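Grolow Community Nutrition Office
Kitchen Tips: Reading the "Whole Grain" Claim and Storing Grains at Home

Updated 2 October 2024

Many packages in the bread and cereal aisle carry the words "made with whole grain." The phrase tells the shopper that some whole grain is present. It does not state how much. A loaf may be made mostly from refined flour and still carry the phrase on the front of the bag, so the ingredient list on the back is the better guide.

Ingredients are listed by weight, from most to least. If the first grain named is whole wheat, whole rye, brown rice or oats, the product is likely to be a good source of whole grain. "Wheat flour" and "enriched flour" are refined. "Multigrain" means only that more than one grain was used, and a dark color may come from molasses or caramel coloring.

Households that buy whole grains in larger amounts should plan for storage before the bag comes home. Whole-grain flours contain the oily germ of the kernel and turn stale or bitter sooner than white flour. Keep them in airtight containers in the refrigerator or freezer, and write the date of purchase on the lid. Whole kernels, such as wheat berries and hulled barley, keep longer and may be stored in a cool, dark cupboard away from the stove.

Most whole kernels can be cooked like pasta. Bring a large pot of water to a boil, add the grain, simmer until tender and drain. Barley and wheat berries cook faster if soaked overnight in the refrigerator. Discard the soaking water and begin again with fresh water.
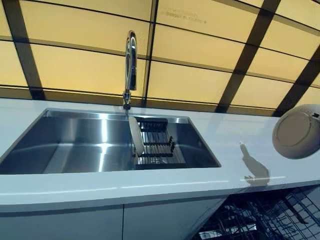

Should quinoa be rinsed before cooking?

Rinsing is advised unless the package states that the grain has been prerinsed. Quinoa seeds have a natural coating that tastes bitter and soapy. Place the dry quinoa in a fine-mesh strainer and run cold water over it, stirring with the fingers, until the water no longer foams. Drain well before adding it to the pot.

Rice may also be rinsed if a less sticky result is wanted. Enriched white rice is an exception – rinsing washes away part of the added vitamins. Rolled oats and bulgur need no rinsing.

Cooked grains should be cooled promptly. Spread them in a shallow dish and refrigerate them within 2 hours of cooking. A deep pot of rice left on the stove stays warm in the center for a long time, and reheating may not make it safe to eat. For freezing, pack cooled grain in flat bags, press out the air and label each one. A spoonful of water added before reheating will restore most of the texture.

Persons with celiac disease should note that wheat, rye, barley, spelt and farro all contain gluten. Oats are naturally free of it but are often processed on shared equipment, and only those labeled gluten-free should be used.

This page was prepared by Nerea Soler and reviewed by Hashini Barua, Food Education Section. Printed copies are available at the front desk on request. The companion sheet on dried beans and lentils will be revised in March.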